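Speaker notes - Setting up the play kitchen table
Agata Cocco, Oct 23, 2024

Start with the table itself. Ask who has a play kitchen at their center and where the plates end up by noon. Let two or three people answer.

Main point of this part: put out less. At Tanui we had 108 pieces of play food in one bin, and the children tipped it out and walked off. We cut it to 20 and rotate the rest. Next change is in December.
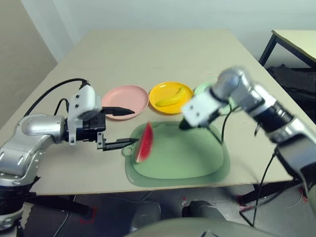

Plates go in a row at the back, cutting board in front of them. A child standing at the near side can reach the board first and the plates second, so food gets "cut" and then served. Leave one plate empty at the start - it gives them something to fill.

Choose foods children can name. Banana and watermelon work well with the younger group. Dzifa Aryee keeps hers to fruit for the first week and adds bread after that.

Pause for questions on washing. Short answer: plates daily, food on Fridays, board whenever it looks sticky.

Handout is the one-page shelf list, 100 copies by the door. Then hand over to Máté Halász for storage bins.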